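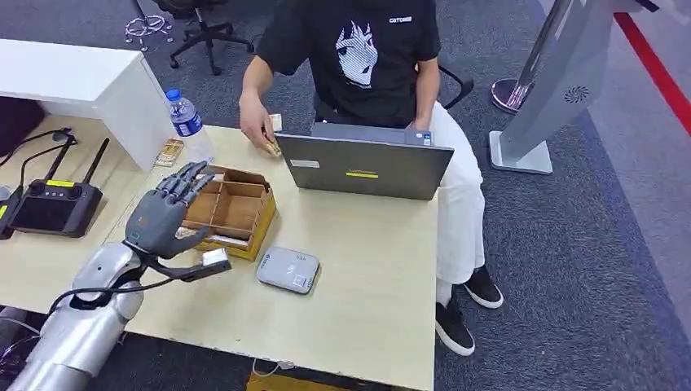

桌面机械手调试的几条小经验

台面整理

共享工坊的桌子谁都能用，先占地方再收拾，是最常见的毛病。装机械手之前，把桌面分成两块：靠手臂的一边放分格盒和要夹的小件，另一边放笔记本电脑。遥控器可以放在盒子后面，天线竖起来，别压在线上。水瓶拧紧盖子，放到手臂够不着的地方。

分格盒用薄木板的就行。格子不要太深，手指伸进去要能张开。木盒比塑料盒重一点，碰到了不容易滑走。如果还是滑，在盒底四角贴四小片防滑垫，文具店卖的那种，剪成指甲大小。

桌沿包边翘起来的地方用砂纸打一下，再点一点白乳胶，夹子夹一晚上。线经常从桌沿垂下去，毛刺会慢慢把外皮磨破。

走线

手臂的线缆要留余量。做法是先把手臂慢慢转到最远的位置，量出需要的长度，再多留一掌宽，然后才固定。扎带不要勒死，能用指头推动为准。

电源线和信号线分开走。实在要交叉，就让它们垂直交叉。垂到桌子下面的线用粘扣带收到桌腿上，椅子轮子最爱压这种线。

Grivell 的理线槽我们用过，背胶在木纹桌面上粘得住，撕下来会留一层胶，用橡皮擦能搓掉。

夹小件

五指手夹扁平的小方块，用拇指和食指对捏最稳，五个指头一起上反而会把东西顶歪。手心不要朝下压，让手掌立着，拇指从下面探过去，这样人坐在对面也看得清指尖。

指尖打滑时先擦干净，用酒精棉片擦一遍，等干了再试。还滑就套一层剪下来的丁腈手套指尖，薄的那种。热缩管也有人用，缩完表面太光，不推荐。

夹取力度从小往大调，每次只调一格。我们这只手最后停在 37，再往上小件会弹出去。换了别的东西要重新来一遍，数值不能照搬。

练习件用两份一样的，一份给机械手夹，一份拿在人手里比对角度。坐在对面的人举着自己那块，操作的人照着调手腕，比看屏幕上的数字快得多。

放进格子

放比夹难。先停在格子正上方，停稳了再往下走。下降速度设成平时的一半。松手时先松拇指，食指不动，东西会顺着滑下去。两个指头同时松，扁的东西容易横在隔板上。

靠近手的前排格子先用，后排等前排练熟了再碰。后排要越过隔板，手腕高度得另存一组。我们按格子编号存，一共 13 组，文件名就写格子号，不写日期，找起来方便。

分格盒的位置要固定。用铅笔沿盒底在桌上画一圈，收工擦掉。用美纹纸贴四个角也可以，别贴太久，夏天会留胶印。

电脑怎么放

笔记本屏幕朝着操作的人，背面朝手臂。这样手臂万一甩过来，碰到的是盖子。盖子开到刚好看得清就行，不要完全放平，放平了占地方，还容易被扫到。

合盖休眠一定要关掉。Felista Ndung'u 有次顺手合上电脑去接电话，回来发现程序断了，手还捏着东西悬在那里。后来她把这一条写在便签上贴在工具柜门里侧。

停机和收尾

急停放在不拿东西的那只手边上，每次开机先按一次试试。试完再上使能。

收工顺序：先让手里的东西落下，再把手臂收回初始位置，然后断使能，最后断电。顺序反了，手臂会自己往下沉，盒子里的东西可能被扫出来。

关节缝里的灰用软毛刷扫，不要用气枪对着吹，灰会往里面跑。金属外壳用微湿的布擦，擦完再用干布走一遍，手印就没了。

遥控器和电池分开放。电池充到一半存起来，长时间不用的时候每个月看一次。

常用小东西

美纹纸，宽窄各一卷。
粘扣带，剪成 3 种长度放在格子盒里。
酒精棉片，独立包装的不会干。
软毛刷，旧的化妆刷也行。
丁腈手套，小号。
铅笔和橡皮。
便签纸。

补充

Leandro Carretero 来信问能不能把木盒换成 3D 打印的。可以，底要加厚，隔板上沿倒个圆角，不然扁的小件会卡在上面。打印件太轻，防滑垫照样要贴。

他还问地毯上能不能摆这种桌子。能，桌腿下面各垫一块硬板，走几步桌子不晃就行。

本页最后修改：2018年6月23日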